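Niltow, 가정용 양팔 로봇 그리퍼 비교 시험 결과 공개... 핑거 2종, 컨트롤러 2종

보도자료 / 즉시 보도 가능
배포: Niltow 홍보 담당
08/01/2021

Niltow가 가정용 양팔 로봇에 쓸 그리퍼 핑거와 컨트롤러 비교 시험 결과를 공개했다. 시험은 7월 한 달간 진행. 대상은 Mullasach의 얇은 핑거와 Thoroddsen의 패드형 핑거, 그리고 자사 컨트롤러와 Rellberg 컨트롤러다. 조합은 총 네 가지.

먼저 숫자부터. 전체 시도 2,000회. 이 가운데 1,124회가 얇은 핑거, 나머지는 패드형. 횟수가 똑같지 않은 것은 패드 교체에 시간이 걸려 시험 일정이 밀렸기 때문이다. 따라서 아래 비교는 횟수가 아니라 비율 기준으로 읽어 주시기 바란다. 조합별 성공률 표는 별도 첨부 (기자단 메일로 발송, 못 받으신 분은 하단 연락처로).

결과 요약

얇은 핑거는 숟가락, 포크처럼 바닥에 붙어 있는 납작한 물건에서 앞섰다. 손잡이 밑으로 핑거 끝이 들어가느냐가 관건. 패드형은 두께 때문에 테이블 면을 먼저 누르는 경우가 많았고, 그때마다 팔이 멈췄다. 반대로 컵에서는 패드형이 낫다. 접촉 면적이 넓어서 컵이 덜 돌아간다. 얇은 핑거는 컵 입구를 잡을 때는 괜찮은데 몸통을 잡으면 미끄러지는 일이 있었음.

컨트롤러 쪽은 차이가 더 작다. Rellberg 제품은 닫힘 동작이 부드럽고 힘 제한 설정이 세밀하다. 자사 컨트롤러는 응답이 빠르지만 얇은 물건을 잡을 때 마지막 구간에서 살짝 튀는 현상이 확인됐다. 이 부분은 펌웨어 수정 중이며 수정본으로 같은 항목을 다시 돌릴 예정이다.

시험 방식

작업자가 양팔을 원격으로 조종했다. 자율 동작 아님. 이 점은 문의가 많아 미리 밝혀 둔다. 참여 조작자는 6명, 한 세션은 10분으로 제한했다. 조작자마다 네 조합을 모두 사용했고 순서는 매번 바꿨다. 숙련도 차이가 결과에 섞이는 것을 줄이기 위해서다.

장소는 실험실이 아니라 실제 생활 공간을 택했다. 조명이 고르지 않고 테이블 높이도 제각각인 곳. 물건도 새로 맞춘 시험용 블록 대신 집에서 쓰는 컵과 숟가락 등을 그대로 썼다.

시험을 총괄한 Frida Ingvarsson은 "블록만 잡아서는 핑거 차이가 잘 안 보인다. 숟가락 손잡이를 올려놓는 순간 차이가 바로 나온다"며 "하나로 다 되는 핑거를 기대했던 건 사실인데, 이번 결과만 놓고 보면 아직은 작업에 따라 바꿔 다는 게 맞다"고 말했다.

배선 문제도 나왔다. 외부로 빠지는 그리퍼 케이블이 손목을 크게 돌릴 때 당겨지는 경우가 있어 세션 중단 사유로 따로 기록했다. 핑거 종류와는 무관해서 성공률 계산에서는 뺐다. Bohdan Horobets 하드웨어 담당은 "케이블 여유를 늘리면 당김은 줄지만 대신 테이블 위 물건을 건드릴 수 있다. 고정 클립 위치를 팔 안쪽으로 옮기는 안을 검토하고있다"고 설명했다.

카메라에 대해서도 한 가지. 이번 비교에서는 머리 쪽 카메라 위치를 고정했다. 흰색 상판처럼 밝은 면에서는 가장자리가 하얗게 날아가고, 가는 숟가락은 윤곽이 흐려진다. 조작자들이 가장 많이 적어 낸 불만이 이거였다. 노출 설정을 바꾼 추가 시험은 이번 발표에 포함되지 않는다.

흰 테이블 위 컵과 숟가락 앞에 두 팔이 놓인 모습. 검은색 핑거가 양쪽 그리퍼에 달려 있다.

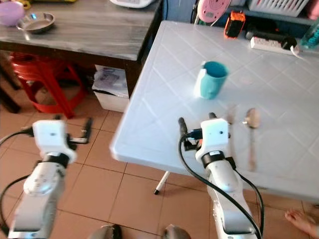
최종 수정일: 08/01 (본문 오타 수정, 조합 수 정정)

향후 일정

다음 단계는 핑거 끝 형상 변경이다. 얇은 핑거 끝에 작은 패드를 덧대는 절충안을 Mullasach 측과 협의 중. 시제품이 나오면 같은 컵, 같은 숟가락으로 다시 비교한다. 대상 품목에 그릇과 뚜껑류를 추가할지는 미정이다.

Thoroddsen 패드는 마모 데이터를 따로 정리하고 있다. 시험 후반으로 갈수록 패드 표면이 닳아 파지력이 떨어진 것으로 보이는데 교체 주기를 정할 만큼 자료가 모이지는 않았다. 정리되는데로 공개하겠다.

원시 기록 요청은 연구 목적에 한해 받는다. 신청서 양식은 Niltow 홈페이지 자료실에 있으며, 조작자 개인정보는 제외하고 제공한다. 영상은 용량 문제로 일부만 가능.

Niltow 소개

Niltow는 가정 및 소규모 작업장용 양팔 로봇과 원격 조종 장비를 개발하는 회사다. 그리퍼, 컨트롤러, 조작 소프트웨어를 함께 공급하며 타사 부품과의 호환 시험 결과를 정기적으로 발표하고 있다.

문의
Niltow 홍보 담당 (보도 및 인터뷰)
기술 문의: Bohdan Horobets
시험 절차 및 자료 요청: Frida Ingvarsson

본 자료의 제품명은 각 사의 상표일 수 있습니다. 인용시 출처를 표기해 주십시오.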